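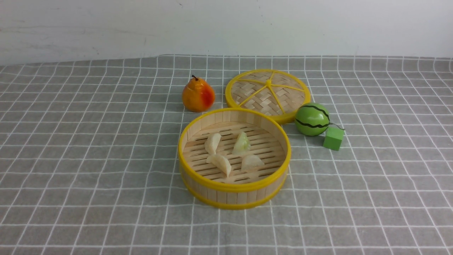
Re: Hondasau bond, hedge ratio and the May roll

Archive | Thread | Previous | Next | Reply | Subscribe

From: Nkrumah Aidoo
To: rates-discussion
Date: March 2, 2022

Mariama Acheampong wrote:

> We hold 2,000 of the Hondasau ten-year and are short 1,000 of the
> Minen contract against it. The desk sheet from Meireles has the
> position as duration neutral. My own numbers say we are still long.
> Has anyone else reconciled the sheet since the last coupon? I would
> also like to know whether people are rolling before or after the
> May auction.

Mariama,

The sheet is using the old conversion factor. Hidadside changed the deliverable basket when the short-dated line dropped out, and the cheapest-to-deliver is now the longer of the two remaining issues. The futures DV01 has to be taken from that bond and divided by its own factor. Meireles updated the bond column and left the factor column as it was, so the contract looks more sensitive than it is and the hedge looks complete when it isn't. You are long, as you say.

Two further points on the reconciliation.

First, check that the yield input is semi-annual. The Hondasau paper pays annually and the sheet does not convert. The error is small at current levels but it goes the same direction as the factor error.

Second, the sheet assumes a parallel shift. The spread between Hondasau and the Minen curve has widened by more than the outright move in the past fortnight, and no ratio on the futures side will cover that. If the mandate allows it, I would carry the spread risk on its own line and stop calling the package neutral.

On the roll, I intend to go before the auction. Open interest in the back contract is thin and I would sooner pay the calendar spread in clips of 200 than be in the queue with everybody else after the result. The counter-argument is that repo on the new line may go special, which would favour waiting. I have no firm view on that and would like to hear from anyone who finances the position overnight.

I can send the corrected factor column off-list. It is a plain CSV, no macros.

Nkrumah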